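# Susunura two-finger gripper pair: review after a fault

**Supplied by:** Horkaslow
**Used for:** laundry pick and place, two arms
**Rating:** two out of five

We fitted the Susunura pair in September to replace an older set with worn pads. Mounting took a morning. The fingers are slim and reach into folded cloth well, and the wrist housings are no bulkier than the ones they replaced. Closing force is adjustable in software, and the default is sensible for towels and T-shirts.

The trouble is with the stall detection. On a Wednesday run the right gripper closed on a thick seam, reached its current limit and should have released. It held. The arm carried on with its programmed lift and dragged the item until the emergency stop was pressed. The controller log showed 140 stall events in that session, and none had been passed up to the arm as a fault.

Horkaslow sent a firmware update after six days. With it installed, the gripper does release on a stall, but only after a delay of some 2 seconds. At low speed that is tolerable. At full speed the arm can travel a long way in that time.
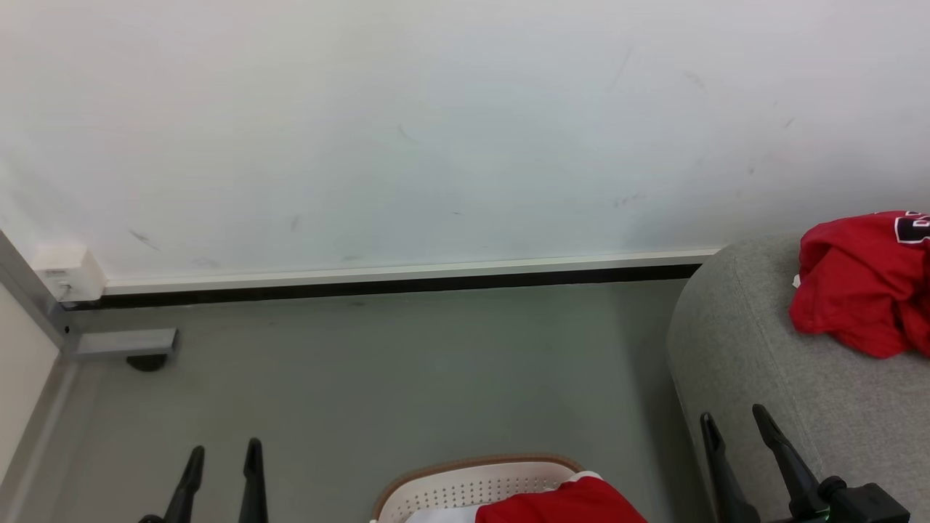

Two further points for anyone considering these. The status light on the wrist stays green during a stall, so it should not be relied on as a safety signal. The fault output on the connector is also switched off by default, and the setting is buried in the last section of the manual.

We now run with the fault output wired directly to the stop circuit and the arm speed halved. There has been no repeat, although the Atstead pair we tried earlier needed neither measure. For slow work on soft items the Susunura is usable once it has been rewired. I would not fit it to an arm that shares floor space with people.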